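Moving a sourdough starter to a higher, drier town - is it dead or sulking?

Asked in Bread and Baking, February

Hello all, long-time reader, first-time asker, so please forgive me if I go on a bit. We moved up to Hilmont a month ago from the coast, and my starter (I've kept it going through two house moves and one very bad cooler) has gone flat on me. Back home it would double by lunchtime if I fed it at breakfast. Now it puffs up maybe a third, smells sharp, and has a gray-brown liquid on top by evening. The house sits at 1,930 feet, if that matters, and it is so much drier than what we're used to. My hands are cracking too, poor things.

I feed it once a day with plain white flour and tap water, equal weights, in a glass jar with the lid resting on top. The kitchen is chilly overnight. I did switch flour, as the store here carries Grurunlow and not the brand I used to buy.

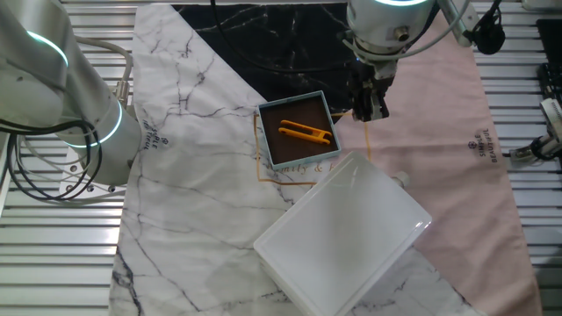

I've tried moving it on top of the fridge and that helped a little for two days and then it went right back to sulking. Should I throw it out and start fresh, or can I coax it along? I'd hate to lose it after all this time, and I promised my daughter cinnamon buns.

3 answers

Answer 1 (accepted)

Oh, please don't throw it out! If it's still making bubbles it's alive, and what you're describing sounds to me like a hungry starter. Liquid on top and a sharp smell mean it has eaten what you gave it and is waiting around for more. The height won't be doing much at that elevation. I baked for years a good deal higher than you and only really had to think about it with cakes.

What I'd do is this. Tonight, scoop out all but a spoonful, about 10 grams. Feed it 50 grams of flour and 50 of water, stir it well and put it somewhere warm. I aim for 76 degrees, and the oven with only the light on gets me there with the door propped a little (check with a thermometer first - mine gets too hot with the door shut). Do the same again in the morning, and keep on twice a day for the better part of a week. It feels wasteful, I know, but the scoopings make very nice pancakes.

Swap a quarter of the flour for whole rye while you're at it. I use the Kadetti rye, which is coarse and a bit of a nuisance to stir, but any whole rye will do. Then go back to all white once it's doubling again.

Also have a look at your water. A new town may treat it differently, and I fill a pitcher at night and leave it on the counter out of habit, though if they use chloramine that won't help you and you'd want a filter. Your water company will tell you which it is if you call.

Don't try the buns until it has doubled two or three days running. I rushed mine once for a birthday and we ate something like hockey pucks with icing.

Answer 2

Just buy yeast. Buns are better with yeast anyway.

Answer 3

I agree with the first answer about feeding more, but I'd add that dry air does make a difference to flour. It sits in the bag and dries out, so the same weight of it drinks more water than you're used to. My dough was stiff as a boot the first winter I lived inland. I now hold back a little flour from every loaf, and for a batch that calls for 200 grams of water I'll often end up adding another spoonful or two. Go by feel!

For the starter itself I keep it like thick pancake batter. If yours is more like paste, loosen it up, and screw the lid down a touch (not tight) so it doesn't get a crust.

One more thing, the Mwakalinga bread book has a nice long chapter on reviving old starters, with a feeding chart I photocopied and taped inside a cupboard. Our library had it. Good luck with the buns, and do come back and tell us how they went.

Comment from the asker

Thank you both, I fed it as described and it's in the oven with the light on now. I've put a sticky note on the dial so my husband doesn't preheat it!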